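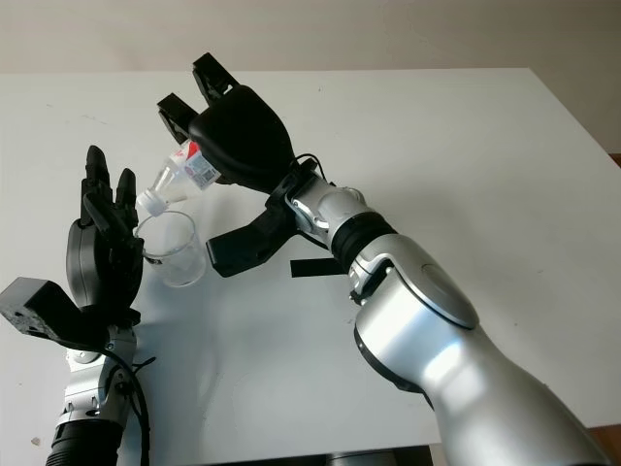 Figure 1. Clear plastic bottle tipped over the cup, with the cap at the rim.

Pouring From a Bottle Into a Plastic Cup: Where the Spills Come From

Project report by Pankaj Rastogi
Submitted November 21, 2022

1. Background

The snack counter in the Kesari building sells drinks by the cup, poured from bottles. In January the counter sold 933 cups, and the people working there wiped the counter down many times a day. Most of the mess was small: a few drops next to the cup, or a thin line of drink down the outside that left a ring when the cup was picked up. A large spill was rare.

I wanted to find out which part of the pour the drops come from. I had assumed it was the middle, when the bottle is emptying fastest. The counter staff thought it was the end. This report covers the pouring tests, what was measured, and what I would change.

2. Materials

Clear plastic bottles with screw caps.
Transparent plastic cups from Vuorinen, one size only.
A white table with a smooth top.
A measuring jug, 2,000 ml.
Paper towels and a kitchen scale.
Black tape.
Tap water with a little food coloring.

The cups are thin and light. An empty one slides if the bottle touches it, so the cup was held upright for every pour. The white table helped a lot. Colored drops show up on it right away, and on the darker table I tried first I could only find them by running a hand over the surface.

The caps were left on the bottles for some of the tests, with a round hole cut in the top. This gives a narrower stream. For the other tests the cap was taken off and the water came out over the full neck.

3. Method

Each bottle was filled with 300 ml of colored water from the jug. A dry paper towel was weighed before the pour. After the pour, the towel was used to pick up everything on the table and on the outside of the cup, and then weighed again. The difference was written down as the spill.

There were 66 pours in the final set. Pours done while I was still deciding on the method are not included. The order was mixed so that all the open-neck pours did not come at the beginning.

Three positions were compared:

Low: the mouth of the bottle or the cap just above the rim of the cup.
Touching: the mouth or cap resting on the rim.
High: the bottle raised a full cup height above the rim.

For each pour I also wrote down when the drops landed, using three words: start, middle, or end. If drops landed at more than one time, I wrote both. The notes went into a Drondudeck sheet the same evening.

4. Results

The low position gave the smallest spills. Many of the towels weighed the same before and after, which means the spill was too small for the scale to show. There were still a few drops on some of those towels, so the scale was not as sensitive as I would have liked.

The touching position was worse than I expected. Little water reached the table directly, but it ran down the outside of the cup from the point where the bottle met the rim. With the cap on, this happened less. With an open neck, it happened in most of the pours.

The high position made the largest spills. The stream went into the cup, but it splashed when it hit the bottom and small drops came back out over the rim. Once the cup was partly full the splashing got less, and then drops appeared again at the end when the stream became thin and moved sideways.

As for timing, most drops were marked "end." The second most common word was "start." The middle of the pour was the cleanest part in all three positions, so the counter staff were right and I was wrong.

At the start, the problem was tilting too slowly. The first bit of water clings to the lip of the bottle and runs back along the neck before it falls. At the end, the same thing happens in reverse while the bottle is being turned back up. A bottle turned up quickly dripped less than one brought up slowly.

The bottle also gulps when it is tipped steeply. Air goes in, the stream jumps, and the water lands on a different side of the cup. The caps with the hole had more gulping than the open necks, but the stream was thin enough that it usually stayed inside the rim.

5. Problems

The holes in the caps were not all the same. Two had rough edges, and those dripped to one side. I sanded them after the first day but did not repeat the earlier pours.

The bottle labels got wet and made the bottles harder to hold. On the second day I dried each bottle before filling it.

I used water only. The Brornura syrup drink sold at the counter is thicker and would likely run down the neck in a different way. I planned to test it and ran out of time.

6. Recommendations

For the counter, I suggest holding the cap just above the rim of the cup without touching it, tilting the bottle quickly at the start, and turning it back up quickly at the end. The cup should be held until the bottle is clear of it.

Putting a piece of tape on the counter as a mark for the cup is cheap and made it easier to put the cup back in the same spot each time.

A second round should use a better scale, caps with holes made with the same drill bit, and at least one drink with sugar in it. I would also like to try a taller cup, as the splash in the high position may be different when the walls are higher.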